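Home Reviews Standards Notes Archive Contact
Search this site Go

7th September
By Gleice Pimentel

Clendidura workcell rule pack, second edition

The Clendidura pack is a set of written rules for small robot cells that handle soft goods. It comes as a ring binder with 18 rule sheets and a wall card. Prado, the publisher, sells it to workshops that have a risk assessment but no daily routine to go with it. I used it from May on one bench with a single arm.

The sheets on stopping and restarting are the best part. Each gives the rule, the check and the person who signs. Restart after a stop needs a hand reset at the cell, and the pack allows no exception for remote operators. The speed sheet caps the wrist at 200 mm per second during set-up. That is slow, but easy to check.

Sheet 4 covers the work surface. It asks for a matt top, a fixed edge line and no loose items inside the reach of the arm except the workpiece. Cloth gets its own paragraph: one piece at a time, laid clear of the edge.

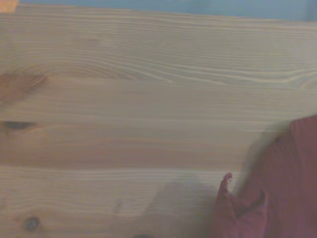
The wording on shadows is weaker. The sheet says lighting must be "suitable" and gives no level or test method. The older Zoster guide handles this better, with a simple check at 3 points on the bench.

The log pages are too small for normal handwriting. Mandutent supplies larger ones that fit the same rings.

Recommended for cells already guarded and assessed. Sheet 4 needs a revision.

Previous review Next review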